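About > Our Story > Who We Are

Hi, we're Kotari 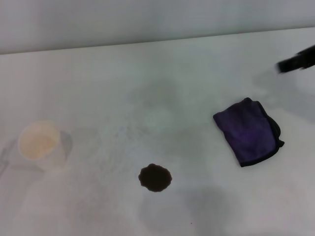 A cup on the white table.

I'm Tahira Bangash, and I started Kotari because I was tired of buying candles that gave me a headache. That's the short version! The long version involves a rented kitchen, a very patient sister, a burned saucepan and a winter of smelling like cloves everywhere I went, including my cousin's wedding.

We're a candle school. People get confused by that, so let me say it plainly. We teach grown-ups to make candles, in small classes, in a former dry cleaner's on the corner of Kong Street in Clinitholm. We don't run a shop, although we do have a shelf by the door where students sometimes leave things for sale, and if you want to buy one you can put your money in the tin. What we do is teach. You come in knowing nothing (or knowing a lot and having picked up some bad habits, like me) and you go home with candles you poured yourself and a notebook full of weights and temperatures in your own handwriting.

How it started

I used to work in hospital billing. It was a fine job with nice people, and I spent most of it looking forward to Saturday. On Saturdays I melted wax. At first I did it the way all the craft kits tell you to, with a block of paraffin and a little bottle of something called Ocean, and the results were terrible. They tunneled. They sweated. One of them cracked right down the side on my mother's piano, and she still has the mark to show people.

So I started writing things down. What wax, what wick, how much fragrance, how hot, how cold the room was. I kept a spiral notebook and numbered every test, and by the time I gave notice at the billing office I was on test number 497. I'd love to say that one was perfect. It smelled like a wet basement and the wick drowned in ten minutes. Test 111, on the other hand, was a plain soy candle with a bit of cedar in it, and it's still the first thing we teach. I went right past it at the time because I thought it was boring!

Friends began asking if they could come over and try, then friends of friends, and pretty soon my landlord wanted a word about the smell on the stairs. I looked at five or six places before the dry cleaner's. It had good drains, big front windows and a rack system on the ceiling that we never managed to take down, so we hang the aprons on it.

Who you'll meet

There are five of us now, which still surprises me.

Hyun-seo Yoo teaches the beginner evenings. She was in my second class ever, and she asked so many good questions about wicks that I ended up asking her some back. If you take Candles from Scratch, you'll have her for all the sessions. She's strict about thermometers and relaxed about everything else.

Gun-woo Chae handles container and pillar work, and he's the one who built our molds. He came to us from a bakery, and you can tell. He wants everything weighed, he wipes as he goes, and he starts earlier in the morning than the rest of us can stand. His advanced pillar class is the hardest one we offer and people take it twice on purpose.

Ha-rang Seok does scent. Her class is mostly sitting down and sniffing paper strips, and then arguing about them (it's my favorite room to walk into). She keeps a wall chart of which fragrances fade, which ones go soapy, and which ones take over a whole house. Vanilla turns wax brown, by the way. Everyone asks.

Si-eun So runs the desk, the calendar, the orders and, to be fair, me. If you've emailed us and had a quick, kind answer, that was Si-eun. If you've emailed us and had a slow answer with typos, I'm sorry, that was mine.

How the classes work

We keep it to eight students at a time. We tried twelve once, and the people at the back waited so long for the melter that their wax had a skin on it before they got to pour. Eight is right for our room.

You don't have to bring anything. We give you an apron, the wax, the wicks and whatever you're pouring into. Please wear closed shoes and tie your hair back if it's long. Leave your perfume off on scent days, or Ha-rang will open a window and look at you.

Candles from Scratch is 3 evenings. The first is wax and temperature, the second is wicks, and on the third we burn what you made on the first and talk about what went wrong. Something always does. I think that third evening is the reason people come back, although Hyun-seo says it's the tea.

Past that, you can go on to scent, or to pillars, or to the Jirnetti course. Jirnetti is our name for the layered style I've been fiddling with for years, where you pour one thin color at a time and wait for each one to reach the right point before adding the next. It takes a whole Sunday and you'll go home with two candles. It's slow and a bit maddening, and I love teaching it more than anything else we do.

What we use

People ask about this a lot, so I'll put it down. Most of our beginner work is soy. We use a soy and beeswax blend for the pillars, and plain beeswax for tapers when we can get a good price from the farm out past the reservoir. I've got no quarrel with paraffin, and Gun-woo will happily tell you what it's good for. We just find soy easier to clean off a table, and with eight beginners in the room you do a lot of cleaning off tables.

Our wicks are cotton. We test every new batch before it goes near a class, even when it's the same wick from the same supplier, and about that I won't budge. I had a bad spool once, early on, and I spent two weeks blaming the wax.

Leftover wax goes in the scrap pot. Once a season we melt it all together and pour fire starters in egg cartons, and you can take a few home for your camping trip. The color is awful. They light beautifully.

A few things I get asked

Can kids come? Teenagers can, from fourteen, with an adult in the same class. We're talking about hot wax and open flames, so I keep that rule even for kids I know and like.

Can I book the whole room? Yes! Birthdays, work outings, a bunch of neighbors. It's $200 to hold the room for an evening, and that comes off your total. Talk to Si-eun, and talk to her early if you're hoping for anything before the holidays.

Is there parking? Sort of. There's a lot behind the hardware store that's free after six, and the bus stops almost at our door.

Will I be able to sell what I make? You might. Some of our students do, at markets mostly. We'll go over labels and burn testing with you, but please don't quit your job after one good cedar candle. I did it after 497 bad ones and it was still a scary Monday.

What's coming up

We've been closed for a couple of weeks to get the floor redone, and the new one is so much easier on the knees. The beginner evenings are starting up again now, and Ha-rang's spring scent class opens in April. Gun-woo is also working on a tapers day with real dipping frames, which he's promised me will be ready when it's ready - I've stopped asking.

If you'd like to see the room before you sign up, just come by. Tuesday and Thursday afternoons are best, when there's usually one of us in testing wicks and glad of the company. Knock hard, the bell doesn't work.

Tahira

Page last updated 2022-01-16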